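# Do thin "THANK YOU" bags hold up for packing pickup orders, or am I kidding myself?

**posted by sistside_counter**

I do the packing for a small shop called Sistside. We sell a bit of everything by local pickup, mostly bath stuff and garden odds and ends. Until last month we used paper bags with twisted handles. Then the owner found a deal on the clear plastic kind with the loop handles and now I have over 100 of them sitting under the counter and a supplier page telling me they're "rated for everyday retail loads," whatever that means. Every seller says that. I've never seen one say what an everyday load is.

My two complaints. One, they won't stand up while I'm filling them unless I fuss with them, so I need a hand for the bag and a hand for the item and a third hand for the receipt. Two, I don't trust the bottom once something with corners goes in. A candle is fine. A block or a boxed soap set, I'm not so sure.

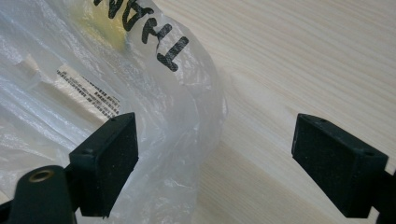

*Clear bag on the packing table, all wrinkles.*

Is there a trick to this, or should I tell the owner the deal wasn't a deal? Please don't just link me to a bag rack. I've looked at the Risari one and I'm not bolting anything to that table.

---

**flarnorness_dan_the_baker**

Double bag everything. Been doing it for years, never had a problem.

---

**oldstockroom**

I'd be careful with "double bag everything." It doubles what you spend, so there goes your deal, and if a corner pokes through the first bag it's already most of the way to the second. It helps with weight. I don't believe it does much for corners.

I packed orders at a hardware counter for a long time and I've heard all the tricks. Most are nonsense. Blowing into the bag, wetting your fingers, snapping it in the air so it "fills" — it fills for a second and then falls over. What worked for me was dull:

1. Open the mouth all the way and push your fist down to the bottom, so the base spreads out on the table. Do this before you pick up the item.
2. Put the heaviest thing in first, lying on its widest side. Don't drop it in. Lower it till it touches and then let go.
3. Pull both handles straight up once and leave them. With something flat and heavy on the bottom the sides mostly look after themselves. 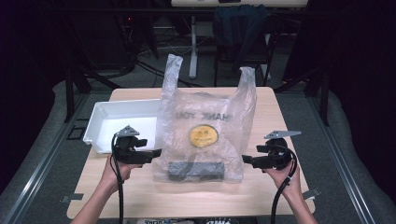

Weight low and flat is the whole idea. If you stand a block on its end it'll lean, the film gets tight over one corner, and that's the corner that goes. Same with boxed soap. People want to stand the box up because the label looks nicer that way, but the customer is going to see it for as long as it takes to walk to the car.

As for the receipt, keep a shallow tray beside the bag and drop it in there till you're done. I used the lid off an old storage bin. You don't need a Risari anything.

On the rating, I share your doubts. We once switched to a D'Souza bag that was supposed to be stronger, and I went through 243 of them before I gave up keeping track of splits. I couldn't tell you they were any better than the cheap ones. They were louder.

So test your own. Take the worst thing you sell, put it in one bag, carry it to the end of the block and back, swinging it a little. If it comes home in one piece, fine, quit worrying about it. If the bottom has gone white and stretchy, keep the paper bags for that item.

---

**sistside_counter**

Okay, I tried the fist thing and it's better than I expected, though I still had a couple fold over on me when I went too fast. The walk test I'm less sold on — one bag surviving one walk doesn't tell me much. I did it three times with a soap set and the third bag had a pale stretched spot near one corner. No hole.

I'm going to use these for the light orders and keep paper for the blocks and boxes until the plastic runs out. The owner wanted to order the 1,254-count carton next and I've asked her to hold off.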